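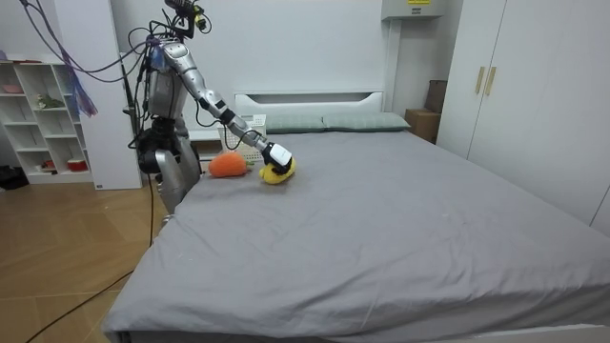

Gray fitted sheet, two pillows at the head, plush carrot and a yellow one on the mattress.

Wed 27 September
Notebook p. 209, Pacheco workshop, bedroom mock-up

Subject: plush fruit set from Madeo, sample lot 1784, on the gray Gekbridge fitted sheet, with the white perforated basket for storage. The question from Galtville is whether the set, the sheet and the basket can go out together as one children's bedroom package. I said in June that I doubted it and I still mostly do.

Their sheet of claims, copied so I have it in front of me:
- pile does not shed
- colors read clearly on neutral bedding
- one basket holds the set and keeps it aired
- a child can put it all away without help

The second one I'll give them. Yellow and orange on gray, you would have to try hard to lose them. The other three I want to see for myself.

Sheet first

Fits at the corners, lies reasonably flat, has soft creases through the middle. Gekbridge call the finish "smooth to the eye and hand". Fine, it's a plain gray fitted sheet. It wrinkles when anything gets moved around on it and I don't hold that against it, but the catalog shows it ironed flat and somebody will complain.

There are a few small pale specks on it. Ghassan Qaisi says that's lint from the wash. Maybe. It could also be pile coming off the fruit, and the only way to tell is to start clean. Put a speck or two under the loupe before anybody declares victory. If they match the white fluff around the durian we have our answer and it isn't the one Madeo wants.

I also don't like gray for this job. Good for showing off the toys, but pale bits show up on it from across the room. A customer will blame the sheet, and Gekbridge will blame the toys, and we'll be the ones on the phone.

The fruit
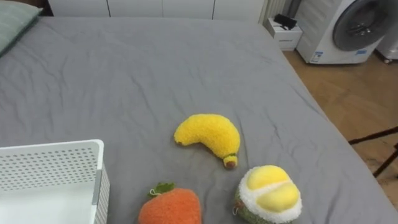 The banana is the best of the lot as a shape. Curved properly, olive green at the stem with a brown cap, and you know what it is from any side. The pile is fuzzy and has some texture to it, so it doesn't look like a sock.

The durian I expected to hate. Pale yellow lobes, fluffy white rim, green bumpy husk. It's a lot of fabric types on one small toy, and every join between two of them is a seam that can go. There's a little loop tag on the side of the husk. I'd ask for it shorter or gone, loops catch on things. Ghassan likes the durian more than anything else in the set. He may be right that children will too, but his argument was that his own desk looks better with one on it, and I'm not writing that up as a result.

The round orange one has a green leafy top and a thread loop. Packing list says orange. I would have guessed persimmon and I've asked two people who split evenly, which proves nothing except that the leaf is doing all the work. Ask Madeo which it is and have them pick a leaf to match.

The carrot is in a fruit set. I brought this up in June as well. They told me "fruit and garden". The label still says fruit.

The basket

White plastic, rectangular, rounded corners, open top, rows of small holes in the walls and a cutout handle in the short side. A decent basket. The holes are a sensible idea for plush, which gets damp from being chewed, though I notice the floor is smooth and solid, so whatever airing goes on is through the walls. "Keeps it aired" is a big phrase for that. I want the damp test before we print it: wet one toy, wring it, leave it overnight in the basket under the others, weigh it in the morning against one left out on a shelf. My bet is there's hardly any difference between this and a basket with plain sides.

Also no lid, which I prefer. Lids get lost by the second week.

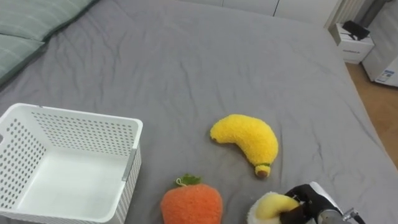 Putting away

The claim is that a child can clear the set off the bed without help. I think that depends almost entirely on where the basket sits. Up on the mattress, next to the toys, it's easy for anyone. Down on the wood floor beside the bed it's a different chore: reach, carry, lean over the edge, drop. Madeo's instructions never say which they mean. My guess is the bed, because it makes for a quicker demonstration.

My objection to the basket on the bed is that it's a bedroom. At some point somebody has to sleep there. So the last step of "all put away" is moving a full basket off the mattress, and that step appears nowhere on their list. Soft sheet under a hard plastic base too. I'd check for snags along the line where it gets dragged.

Shape matters more than I'd given it credit for. Anything with a narrow end has an obvious place to take hold of it.

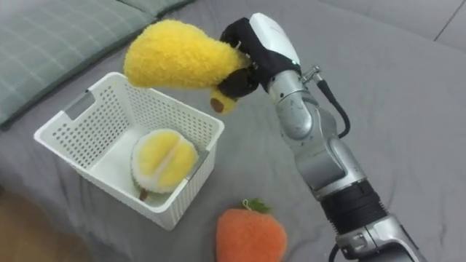

The pear is the obvious case, with a narrow neck and a wide round bulb. It is also the shaggiest thing in the set, lemon yellow and long in the pile, and if any of them is going to shed I'd put money on that one. The dark patch at the stem or blossom end is small. I want it pulled on the rig before I believe it's secure, same as the stem cap on the banana.

The round ones give you nothing to grip except the body or the leaf, and small children will go for the leaf. Or the thread loop. Another reason to have the loops off.

Shed test, to be set up

Fresh sheet, washed on its own with nothing else in the machine. Lint roller over it first. Then 50 rubs per toy by hand on a marked square, one square each, pear last so it doesn't spoil the others. Tape lift from each square, stick the tapes in this book. Repeat after 7 washes. Ghassan thinks 7 is excessive and that nobody washes a toy carrot that often. Ghassan hasn't got kids.

Still open

- orange or persimmon, ask Madeo
- tag and thread loops, ask for samples without
- carrot: change the label or take it out
- drag check on the sheet with the basket full
- second sheet color from Gekbridge, something paler, to compare specks
- no reply to Galtville until the tapes are in. They'll want a yes by phone. They can wait.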